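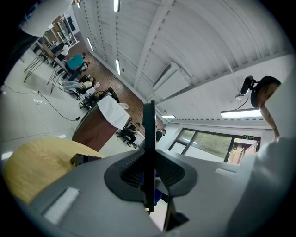 Skandilora 自述文件

Skandilora 是一个小小的界面字符串整理工具，给那些用老式表单设计器写桌面程序、后来又不得不把它翻译成好几种语言的人用。它会读你的窗体文件和源代码，把里面散落的按钮文字、菜单标题、提示语、报错信息一条一条拣出来，放进一个纯文本的词条表里，等译者填好以后再写回去。它不是什么宏大的框架，启动很快，也没有图形界面（以后也许会有，见最后面的待办），您在命令行里敲一行就能用。

最早写它是因为 Pondbridge，那是我们自己维护了很多年的一个库存程序。当时 Aleksi Pitkänen 要出芬兰语版，我把窗体文件打包发给他，他很客气地回信问我，能不能不要让他在坐标和字体名中间找句子。我脸红了一阵，当晚就写了第一版脚本，粗糙得很，遇到带引号的字符串就会乱掉，可它总算把话和坐标分开了。后来脚本慢慢长大，换过一次语言，重写过一次解析器，就成了您现在看到的样子。

目前的状态

还在开发中，请先备份再用。我自己每天都在用它处理 Pondbridge，心里比较踏实，但我的项目有我的习惯，您的项目有您的习惯，碰到我没见过的写法，它完全可能出错。命令行参数在正式版之前还可能改名，每次改名我都会写在更新记录里，旧名字会保留一个版本，给大家一点搬家的时间。

安装

从源代码编译即可，没有外部依赖。进入源代码目录，运行：

make
make install PREFIX=/usr/local

Windows 上请用目录里的 build.cmd，它会在 bin 子目录下生成 skandilora.exe，把这个文件放到任何您喜欢的地方都行，它不写注册表。macOS 上第一次运行时系统可能会拦一下，在安全设置里放行就好。

快速上手

假设您的项目放在 myapp 目录里，先抽取：

skandilora extract myapp --out strings.txt

打开 strings.txt，您会看到每个词条占三行：第一行是键，第二行是原文，第三行留给译文。词条之间空一行。文件一律是 UTF-8，不带 BOM。请译者只动第三行，如果某条暂时不想翻，留空就可以，程序运行时会显示原文。

译好以后写回：

skandilora merge myapp --in strings.txt --lang fi

写回的时候不会改动您的窗体文件，译文会生成在 lang 子目录下的资源文件里。早期版本是直接改窗体的，Divya Varma 有一次因此丢了半天的布局调整，她没有生我的气，反而寄来一份写得非常细致的说明，告诉我应该怎样把两者分开。现在的做法基本上就是照她的说明来的，在此再谢她一次。

想看看还有多少没翻完：

skandilora status --in strings.txt

词条的键是怎么来的

窗体里的字符串，键由窗体名、控件名和属性名拼成，比如 MainForm.SaveButton.Caption。只要您不给控件改名，键就不会变，译文也不会丢。源代码里的字符串麻烦一些，键来自所在单元的名字和字符串常量的名字，所以请尽量把要翻译的句子声明成常量。直接写在函数中间的字符串，工具也能抽出来，键的后半段会用原文的散列值，原文一改，键就跟着变了，旧译文会被挪到文件末尾的“失散词条”一节，等您手工认领。

不想被抽取的字符串，在同一行末尾加一个注释 //skip 就行。

复数和占位符

占位符支持 %s、%d 以及带编号的写法，如 %1:s。合并时会核对原文和译文的占位符是否对得上，对不上就停下来报告行号，不会悄悄写进去。顺序可以不同，毕竟每种语言的语序都有自己的脾气。

复数规则现在只支持2种形式，对英语、芬兰语够用，对阿拉伯语远远不够。Karim Benmoussa 和 Latifa Benjelloun 都为这件事写过信来，Latifa 还附上了一张整理得很清楚的对照表，我已经照着它在 plural 分支里动工了。那个分支能编译，但还没有接到合并命令上，请不要在正式项目里用。

从右往左的文字也还没有处理好：译文本身能正确保存和显示，窗体却不会自动镜像，控件位置得您自己调。

配置文件

在项目根目录放一个 skandilora.ini，就不用每次敲一长串参数了。常用的几项如下：

source：源代码目录，默认是当前目录
ignore：要跳过的目录，用分号隔开
langs：目标语言代码，用逗号隔开
maxlen：译文超过这个字符数时给出提醒，默认500
encoding：旧源代码的编码，默认 utf-8，老项目常常要改成 gbk 或 windows-1252

encoding 这一项请多留心。Ashwin Menon 接手 Rai 的时候，一半文件是旧编码，一半是新的，抽出来的词条里满是问号。现在可以在 ini 里按目录分别指定，写法见 docs 目录下的 encoding.txt，里面的几个例子都是从他那里整理来的（征得他同意，改掉了客户的名字）。

随附的示例项目

examples 目录下有一个叫 Tanham 的小程序，功能是记录借出去的书，没有什么实际用处，专门拿来试工具。它一共有102个词条，芬兰语已经翻完，法语翻了将近一半，剩下的故意没有动，方便您看看 status 命令的输出。您尽管在里面改来改去，弄坏了用 make reset-examples 就能恢复。

已知问题

嵌套的框架控件如果继承自另一个单元，键里会重复出现父窗体的名字，不影响使用，只是难看。
多行字符串如果用加号拼接，并且中间夹着注释，注释后面的部分会漏掉。
在 Windows 的旧版终端里，进度提示中的非英文字符可能显示成方块，词条文件本身没有问题。
路径里含有空格时，ignore 那一项需要加双引号，不加的话会静静地失效，这个我打算改成报错。

怎样参与

发现问题请开一个 issue，最好附上一小段能重现的窗体文件，越短越好，把公司的内部名字删掉再发。补丁也很欢迎，提交之前请跑一遍 make test。如果您不写代码，但愿意翻译这份自述文件或者工具自己的提示语，那同样是很大的帮忙，词条表就在 po 目录里（目录名是历史遗留，里面并不是 po 格式，请见谅）。

我通常晚上回信，有时会拖几天，没有回音的话请再催我一次，不必不好意思。

待办

把 plural 分支接到合并命令上
从右往左语言的窗体镜像
导出成表格，方便不爱用文本编辑器的译者
一个简单的图形界面，能并排看原文和译文
把 po 目录改个老实的名字

许可

代码采用 MIT 许可证，全文见 LICENSE 文件。Tanham 的代码和译文放在公共领域，随意取用。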